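Ski Touring to the Old Hut at Iltitz
Project report by Marilou Lagman

I picked the Iltitz hut because my uncle skied there as a kid and swears the run down to Tan was the best in the valley. Great excuse for a winter project! In February I did the tour twice, up from Ellska both times, and drew my own route map.

The climb tops out at 1689 m, and the last 360 m are steep enough that I had to learn kick turns on the spot (I fell a lot).
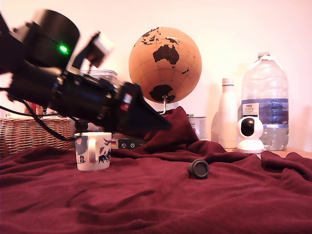 What I found

The hut guestbook was the best part. It lists 30 parties in its first winter, most of them from the Molow ski club. The old trail marks are still on the larches, so I could follow nearly the whole line down to Tan.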